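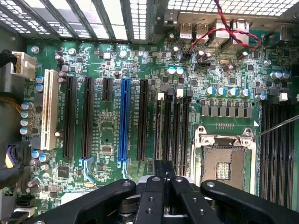
Kaimal had the bib number pinned on crooked and did not fix it. He was sitting on the curb outside the school at Cozma with his shoes off, rubbing petroleum jelly between his toes, and it was twenty minutes before the start.

"You brought the poles," said Ilango Salian.

"I brought the poles."

"You said you weren't going to."

"I looked at the profile again."

The race went from Cozma up to the pass at Ulus, along the ridge, down to the lake at Hurkach, and back around through the woods. The clock started at ten at night so that the front runners would come in by breakfast. Kaimal and Salian would not come in by breakfast. They had run it together once before and had finished in the middle of the afternoon, when the band had gone home.

Salian worked with his brother laying tile and had not trained much since February. He had told Kaimal this on the phone, and again in the car. Now he said it a third time.

"You'll be fine to Ulus," Kaimal said.

"Everybody's fine to Ulus."

The gun was an air horn. They walked the first few yards because of the crowd, then jogged through the village, past people leaning out of windows, and then the road turned to gravel and there was only the line of headlamps going up.

Kaimal liked the first climb. He kept his light on the heels of the woman in front and put one pole down and then the other. Salian was behind him, breathing through his mouth. They did not talk. Near the top the wind came over, and they stopped to put their jackets on. Kaimal's zipper stuck halfway and he left it.

At Ulus there was a tent with a gas stove in it and a man with a clipboard.

"Numbers," said the man.

They told him their numbers. He wrote them down. Kaimal drank two cups of broth and filled his bottles. Salian ate a boiled potato with salt, then another one, and sat down on a cooler.

"Don't sit," Kaimal said.

"I'm only retying."

He retied both shoes and they went on. The sign outside the tent gave the height of the pass, and somebody had taped a piece of paper under it that said 21 miles to Hurkach. They both read it and neither said anything.

The ridge was harder than Kaimal remembered. The trail was loose rock, and it went up and down over every bump when it could have gone around. A group of six passed them, all in the same yellow shirts with Skulteck printed across the back. The last one said "Good job" and was gone over the next rise. Kaimal watched the yellow shirts get smaller for a while. Then he turned his lamp down to save the battery.

Salian started falling behind some time after three. Kaimal would get to the top of a rise and look back, and the light would be farther down than he expected. He waited each time. The third time, he got cold waiting.

"Go on," Salian said when he came up.

"We said together."

"We said that last time, too. You were mad for a week."

"I wasn't mad."

"Your wife said you were mad."

Kaimal took a gel out of his pocket and gave it to him. Salian held it without opening it. He bent over with his hands on his knees, and Kaimal thought he was going to be sick, but he just stayed like that for a minute and straightened up again.

"It's my knee," he said. "It's been my knee since the tent."

"Why didn't you say?"

"You'd have made me stop at the tent."

It was true, so Kaimal didn't answer. He looked at the map on the back of his bib. There was a road that came up near the ridge in another two miles, and a marshal would be there with a truck. He gave Salian one of the poles, and they walked. It was slow. Eleven people went by, then a married couple, then a man running by himself who was singing under his breath and did not look up.

The sky went gray and then they could see the valley on both sides. Salian used the pole badly, with the wrong hand, and Kaimal told him so and he switched.

The marshal was a girl of college age wrapped in a blanket. The truck had its heater on. She wrote down Salian's number and cut the tag off his bib with a pair of kitchen scissors.

"You too?" she asked Kaimal.

He looked along the ridge. He could see the place where the trail dropped off toward Hurkach, and a few people moving on it.

"What's the cutoff at the lake?"

"Nine-thirty."

"What time is it now?"

"Six-fifteen."

Salian was already in the passenger seat with the door open and his leg out straight. He held the pole out, handle first.

"Take it," he said. "You've got the whole downhill."

Kaimal took it. He stood there.

"I'm not going to be mad," Salian said. "Go on. You're letting the heat out."

"You're the one with the door open."

Salian pulled the door shut. Kaimal pushed the stuck zipper with his thumb, and it came loose and ran all the way up. He drank some water. Then he started along the ridge, walking first, and where the ground leveled out he began to run.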